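Ticket 3.018
Betreff: Blaue Stifte klemmen im weißen Steckbrett
Produkt: Vullwood Steckbrett, weiß, Stiftsatz blau
Status: wieder geöffnet
Eröffnet von: Giuliana Carhuamaca, Standort Droltstead

Fehlerbild laut Eröffnung

Die blauen Stifte gehen nicht gleichmäßig in das Brett. Ein Teil rutscht ohne Widerstand bis zum Anschlag, ein anderer Teil bleibt auf halber Höhe stehen und lässt sich nur mit Druck weiterschieben. Beim Herausziehen hebt sich dann das Brett mit. Das alte Brett, bestellt über denselben Händler, hatte das nicht. Ich bitte um Ersatz oder um eine Erklärung, die über den Standardtext hinausgeht.

Antwort Clirville Kundendienst

Vielen Dank für Ihre Nachricht. Leichte Schwankungen im Steckgefühl sind produktionsbedingt und stellen keinen Mangel dar. Bitte lagern Sie Brett und Stifte 16 Stunden im selben Raum und versuchen Sie es erneut. Das Brett muss dabei plan aufliegen.

Rückmeldung Carhuamaca

Erledigt, über Nacht, Heizung aus, gleicher Raum. Keine Änderung. Was die Wartezeit bewirken soll, hat mir bisher keiner erklärt, und in der Anleitung steht davon auch nichts. Dieselben Stifte klemmen wie vorher. Ich habe sie am Kopf mit Bleistift markiert und in andere Löcher gesteckt: Die markierten klemmen überall. Für mich liegt es damit an den Stiften. Dass trotzdem nach der Unterlage gefragt wird, wundert mich etwas. Das Brett liegt flach auf dem dunklen Tisch vor dem schwarzen Vorhang, dort steckt auch sonst alles.
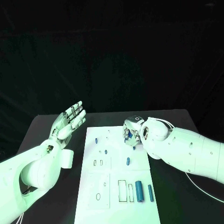
Nelli Harju bezweifelt, dass die Unterlage damit vom Tisch ist. Sie schreibt, ein Brett könne flach aussehen und an einer Ecke trotzdem einen halben Millimeter Luft haben, und fragt, ob jemand mit einem Blatt Papier unter die Kanten gegangen sei. Außerdem will sie wissen, ob die Stifte senkrecht angesetzt werden oder schon schräg im Loch stehen, bevor gedrückt wird. Von der Chargentheorie hält sie wenig, solange niemand gemessen hat.

Rückmeldung Carhuamaca

Papier probiert, an allen vier Ecken. Geht nirgends drunter. Senkrecht angesetzt, auch mit einem kleinen Winkel daneben zur Kontrolle. Den Messschieber habe ich mir geliehen: Die gängigen Stifte liegen eng beieinander, drei der markierten sind kurz unter dem Kopf messbar dicker, dort sitzt ein feiner Grat. Mit dem Fingernagel spürt man ihn. Wenn das noch unter Steckgefühl fällt, hätte ich die Toleranz gern schriftlich.

Antwort Clirville Kundendienst

Die Stifte werden auf 3.000 Steckvorgänge geprüft. Ein Grat ist uns aus der laufenden Fertigung nicht bekannt. Wir können kulanzhalber einen neuen Stiftsatz senden.

Notiz Harju, intern, 14:20

Die Prüfzahl sagt etwas über Verschleiß und nichts über den Grat, das sollten wir so nicht noch einmal rausschicken. Bei Coetzee nachfragen, ob am Werkzeug etwas geändert wurde. Ersatzsatz geht raus, Brett bleibt beim Kunden. Ich glaube an den Grat erst, wenn die alten Stifte hier auf dem Tisch liegen, also Rücksendeetikett beilegen. Bitte nicht abschleifen lassen.

Rückmeldung Carhuamaca

Neuer Satz ist da. Er geht besser, bei einem Stift spüre ich wieder etwas an derselben Stelle. Die alten schicke ich zurück, den einen neuen lege ich dazu. Ticket bitte offen lassen, beim letzten Mal wurde es nach dem Versand automatisch geschlossen.

Offen: Rückmeldung Coetzee, Toleranzangabe für den Stiftdurchmesser, Eingang der Rücksendung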